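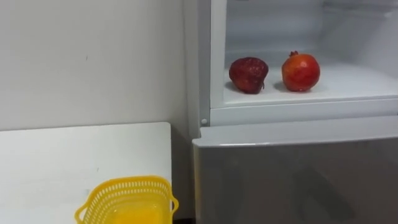
Our project looked at a small question about shared refrigerators: does it help people find and finish their fruit if it is kept in a basket, or is it better set straight on the shelf? We worked in one kitchen with one refrigerator for the whole of May. A large dark red strawberry and a pomegranate side by side on a white shelf, with a gap between them, can both be seen as soon as the door is open. A yellow plastic basket with perforated sides stands on the white table next to the refrigerator, and the study came down to comparing these two ways of keeping fruit.

Background

The kitchen is on the ground floor of the Drolodard building and is used by students from our course and the one above it. Food is kept in the refrigerator for a few days at a time. At the start of the term we noticed that a lot of fruit was being thrown out. Most of it had been bought with good intentions and then pushed behind something else. We chose fruit for the project because it is easy to recognize, it doesn't need a label to tell you what it is, and most people in the kitchen buy it.

We did not look at vegetables, drinks or leftovers. Leftovers would have made a better topic in some ways, but people were less willing to let us handle them.

Method

The study ran in two halves. In the first half, all fruit was kept in a basket inside the refrigerator. In the second half, the basket stayed out and fruit went directly on the shelf in a single layer, with space left between pieces. We asked people not to stack anything on top of it.

We checked the refrigerator every evening at 9 and wrote down what had been eaten, what was still good and what had to be thrown away. A piece was marked as spoiled if it had mold, was leaking, or had gone soft enough that neither of us would eat it. Strawberries were logged one by one, which took longer than we had planned for. Across both halves we logged 345 pieces of fruit.

We also did a short search test with 20 people. Each person stood in front of the closed refrigerator, was told the name of a fruit, opened the door and took it out. We used a phone stopwatch. Half of them did the test with the basket and half with the open shelf.

The results were entered in Flultis, the spreadsheet tool we use in class, and the charts for our poster were made from the same file.

Results

The search test gave the clearest difference. With fruit on the open shelf, everyone found the right piece without moving anything else. With the basket, large fruit such as pomegranates was found quickly, but small fruit was slow. Several people lifted the basket out, put it on the table and went through it there, leaving the refrigerator door open while they did it. The slowest search took 15 seconds, and that was for a single strawberry under two oranges.

Less fruit was thrown away in the second half than in the first. The change was largest for strawberries. In the basket they were often at the bottom, with heavier fruit resting on them, and the bruised ones spoiled first. Pomegranates made almost no difference either way. They have a thick skin and kept well wherever we put them.

The shelf had its own problems. Round fruit rolled when the door was pulled open hard - we picked two oranges up from the floor in the first few days. The single layer also took up most of a shelf, and some people complained that there was no room for their lunch boxes.

Problems with the study

The two halves were not equal. The kitchen was busier in the second half of the month, so fruit may have been eaten faster for that reason alone. People also knew what we were testing, and a few told us they were making an effort to finish their fruit. We did not measure the temperature on the shelf, and we should have.

Recommendation

For this kitchen we suggest keeping soft fruit on the open shelf and using the basket for hard fruit and for carrying things to the sink. The holes in the sides let water run out, so fruit can be rinsed in it too. If the shelf gets crowded, a low tray would be worth trying. We would also move the basket out of the refrigerator when it is empty - it takes up the same space with nothing in it.

If the project is repeated next year, both methods should run at the same time on two different shelves, with the shelves swapped halfway through.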